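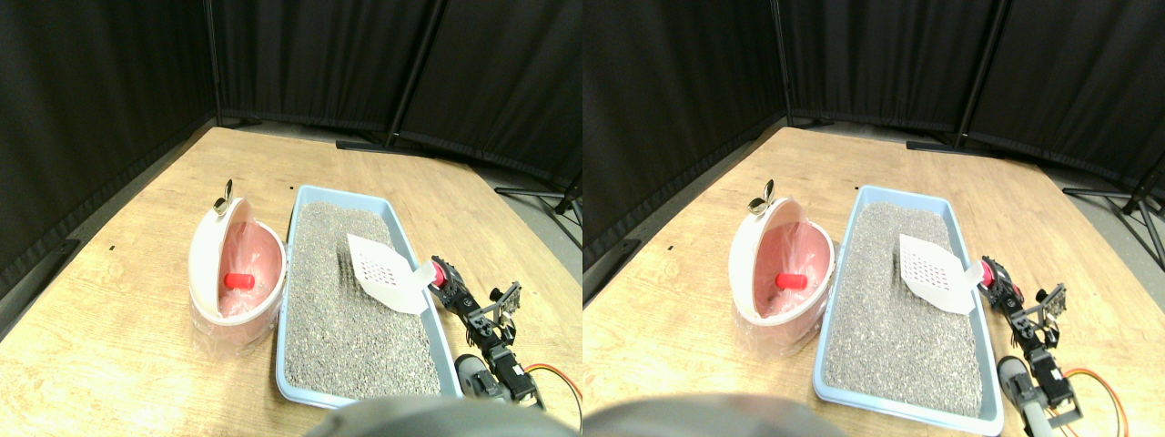

Home Products Kits Service About Contact

About Zirkwood

Zirkwood builds and supports small robot arms for household handling work. The company was started by Märta Vik and Adeel Talpur in a shared workshop in Flarkommont, and assembly, training and repair are still done at that address.

The main product is the Hovia kit. It consists of a servo-driven arm, a gripper, a two-camera viewing unit and the control software. The kit ships with 12 task routines, among them litter scooping, bin handling and grasping of long handles. Each routine is tuned on a tabletop against black curtains before release. The customer can edit speed, grip force and approach angle for any routine.

Grip force takes the most setup time. A plastic scoop handle and a taped racket handle need different closing limits, and the default settings are conservative for both. Serrated finger pads are sold separately - they suit wrapped handles better than the smooth pads.
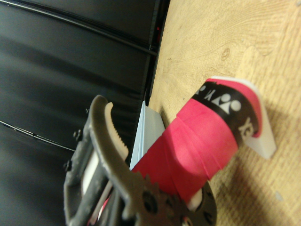

Bo-ram Nam, a kit owner for two years, wrote to us that the default limits were too low for her tools and that she raised them on the first evening. She also asked for a clearer table of pad types in the manual. The table was added in the April revision.

Service

Every kit is run for eight hours before packing. Replacement servos, gears and pads are kept in stock. The Rustad service plan covers one inspection a year and remote help with routine editing, up to 960 minutes per contract. Unused minutes do not carry over. Wiring damage is repaired at cost - send the whole arm, with the cable attached.

Training is given by Britt-Marie Wikström at the workshop in groups of two. Rattana Nuchit handles orders and returns. Please include the serial number from the base plate in all messages.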